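Paid study participants wanted: checking simulated household tasks for robot learning

Oltirico is looking for participants in a study of how well people can predict what a household robot will do next when they are shown only what the robot's own camera sees. All of the work takes place in simulation. Participants do not operate a physical robot and do not need any background in robotics, programming or computer graphics.

The study is led by Remedios Ibarra and Telmo Sarmiento. It follows a first round run in January, in which a small group of raters went through clips from our simulated apartment tasks. Their answers were useful, but the group was too small to tell us whether the method holds up with ordinary viewers. We now want to repeat it with a wider group.

Background

Our training tasks are short chores in computer-rendered rooms: go to an object, pick it up, take it somewhere, get through a door. The software that runs the rooms is called Mokgethi. A control policy is trained on many runs of each chore and then tested in rooms it has not been trained on.

The usual way to score a test is to look at the end of the run and mark it pass or fail. This is quick but it hides a lot. A run can fail because the policy went for the wrong thing, or because it had the right target and handled it badly. Our method stops a run at chosen points and asks a person what the target is and what the next move should be. We then compare the answer with what the policy was given as its goal and with the move it made.

Some stopping points are easy to read. In the hallway view, a tied blue trash bag is on the floor toward the far end, with a cabinet and a window behind it, and most raters should name the bag as the likely target.

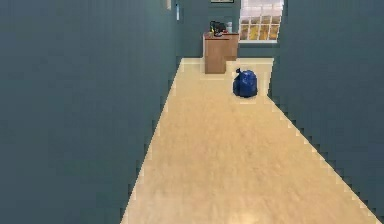

What you will do

You will work from home in a web browser. Each session has three parts.

In the first part you look at still views and type a short answer about what you think the robot is meant to deal with. One or two words are enough.

In the second part you are told the goal and asked to choose the next move: go forward, turn, reach, or wait. You also mark how sure you are. "Not sure" is an acceptable answer and is recorded like any other.

In the third part you watch the run continue for a few seconds and say whether the move looked right to you.

Close views make up a good share of the set, and they are slower to judge. Below, a gray panel door takes up most of the view and the orange lever handle is down in the lower right corner. We want to know what people choose when the part that matters is near the edge of what the camera sees.

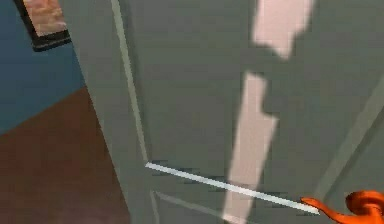 Time and payment

The full set has 1,592 views, split among all participants. Each person is assigned 400 of them, spread over 6 sessions. You can take the sessions at any time of day, but please leave a night between one session and the next. Payment is made per completed session, with an extra payment for finishing the full set. The rates are listed on the consent form, which you will receive before you agree to anything.

Who can take part

You must be 18 or over, read English comfortably, and have a laptop or desktop computer. Phones and tablets will not work with the rating page. Normal or corrected vision is required. If you have difficulty telling colors apart you are still welcome, but please mention it when you apply, as we analyze those answers separately.

People who took part in the January round cannot take part again. Employees of Oltirico and of our software partner Rurketik are also excluded.

Your data

We store your answers, your response times and your confidence marks under a participant number. Names and payment details are kept apart from these and deleted once payments have cleared. You may stop at any point and will be paid for the sessions you have finished. The answers, without names, will be released together with the paper.

How to apply

Use the sign-up form on this page and choose "Next move study" from the list. You will be sent the consent form and a short practice session. The practice is unpaid and is there to check that the rating page runs on your computer.

Applications close on 12th July. Questions about the sessions go to Karla Camacho, and questions about payment go to Julián Iglesias, both through the contact form.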